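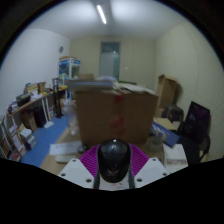 Kinia workroom, Markau
Second progress report to the Grunen small grants fund
11 December 2020

Hello all,

You asked for a page or so on how the workroom money is being used, so I'm writing this with a cup of tea and a rather dusty jumper. The short version is that we're over halfway, we're inside the budget, and the room still looks worse than it will in the end. Sorting always seems to go that way (mine does, at any rate!).

When I last wrote, in May, we'd only just been given the keys and the place was being used as somewhere to put things down. Papers went on top of boxes, boxes went against the wall, and anybody wanting to do some work had to shove it all along a bit first. I promised you a proper desk, some order in the paperwork and a place for visitors to sit, and I'll take them in that order.

The desk

The desk with the light wood grain is staying, which saves us the largest item on the original list. I'd put down £800 for the whole room and had assumed that a good slice of it would go on a new desk, but this one is long, it's sound and I like it. It has had a good clean. I've been working at it most mornings, and the rule I've set myself is that the end nearest the chair stays clear enough for a mouse and a pair of elbows. The far end is where the sheets wait to be filed, along with whatever small bits haven't been given a home yet.

I'd like to spend a little of what we've saved on a desk lamp and a drawer unit. Noiphan have quoted £55 for the drawers including delivery. If you're happy for me to move money from the furniture line into the storage line, a one-word email would do me nicely.

The paperwork

Slow, slow, slow. Old minutes, delivery notes, instructions for things we no longer own, letters about the previous lease... it had all gone into one heap, and the heap had gone on top of the biggest box, along with a good deal of flattened cardboard. I've been taking it from the top down, and each sheet goes to keep, copy or recycle. Around 60 hours have gone into it so far, all of them unpaid, so they don't show in the accounts, but I thought you'd want them for your match-funding figures.
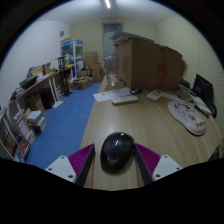 I did try doing it on the floor, where there's more room to spread out, and my knees soon put a stop to that. So it all happens on the desk now, a handful at a time, with the notes for each batch kept next to me until the batch is finished. The lease letters are done. The delivery notes are nearly done. The minutes I'm leaving for January, when I can give them some proper attention, as there are gaps I'd like to fill while people still remember who might have the missing ones.

One thing I got wrong: I bought binders before I knew how much was worth keeping, and I've ended up with the wrong sort. The shop will exchange them as long as I go before the end of the month. It's on my list.

The boxes

The very large brown one is still on the table, and I know it's the first thing anybody notices when they come in. I want it emptied and down before the visitor chairs come. I'd hoped to have that finished by now, but there's no point pulling it apart until the paperwork has somewhere to go, and that brings me back to those drawers.

The tall boxes along the wall I'm keeping for the moment. They're useful for recycling and I'd only have to find others. They can go once the last load has been taken away.

The children's corner

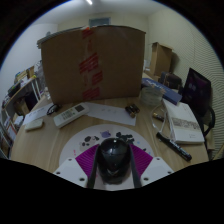 This wasn't in the original bid, so do say if you'd rather we left it out. Parents who call in at Kinia often bring little ones, and it would be lovely to have a low table with paper and crayons while the grown-ups fill in forms. I'd spend nothing on it from your grant. Two families have already offered bits and pieces.

What's next

Drawers, if you say yes. Then the big box, the minutes, and the visitor chairs, which need to be wipeable and easy to stack. I'm also waiting for a second price on the lamp.

Receipts are in the envelope with the signed form. The one for the cleaning things is a bit faint, so I've written the total on the back.

With thanks and best wishes from Markau,
the Kinia workroom coordinator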